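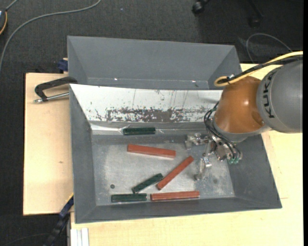
August 16, 2019. Second dye day on the Trerkwood fleece and I am very pleased with it! The madder finally gave a proper brick red on the Briken yarn, after last time's sad salmon. I kept the pot at 60 degrees for the whole soak and never let it creep up, which I'm now convinced was the trouble before (the browns come out of the root once it gets too hot and they swamp everything). Lifted the first skein and it was red. Really red, even at the core of the ply. After the rinse it settled a shade or two towards rust, and the nearest match I can think of for that one is the glossy orange-brown cover on the KUKA arm, only the wool is matt, so it looks deeper. I'd happily knit a whole jumper in it.

Recipe so I don't lose it again. Skeins scoured the night before in the soft water, no shortcuts. Alum at the usual strength plus a pinch of cream of tartar, left to cool in the mordant bath. Madder at 50 per cent of dry wool weight, chopped, not powdered, in the old stocking. Chalk added to the dye bath, a level teaspoon. Heated very slowly, then held for 2 hours and left in the bath until morning.

The second bath from the same root went on the Drorkent wool and came out a soft apricot. Lovely, but patchy at the ties. My fault, I did the figure-of-eights too tight again. LOOSER TIES. The label string on the big skein had also taken up more colour than the wool, so it must be cotton with something on it already.

Third bath was hardly worth the gas, a sort of pinkish cream. Kept one small skein for the shade card anyway.

Weld next. Only had 28 grams of the dried tops left, so I did a single sample skein on the Briken, with a bit of washing soda at the end. The yellow jumped the moment the soda went in – from straw to something close to lemon. I do love that moment, it never gets old. Dipped one end in the indigo vat afterwards, in and out quickly, and got a good grass green with a darker band where I hesitated. Might do that on purpose next time.

Vat notes: smelling right, coppery skin on top, liquid a clear yellow-green underneath. It was sluggish first thing and needed around an hour of warming before it would do anything. Fed it a little more fructose and left it alone. Don't stir it tomorrow, whoever is in first!

Tried the Bustamante method for the walnut hulls too, cold soak, no mordant. Too early to tell. The water is nearly black but the test strand is only a weak tea colour. Leave it in its bucket with the lid on until the end of August and look again.

Light test: one strand of each colour wound on card, half covered with foil, taped in the south window. The apricot is the one I'm worried about.

To buy: weld (lots), pH strips, a second thermometer that agrees with the first one. The sieve has gone at the rim and needs replacing as well. Red skeins are on the rack by the back door, please don't move them yet, they're still dripping a little pink.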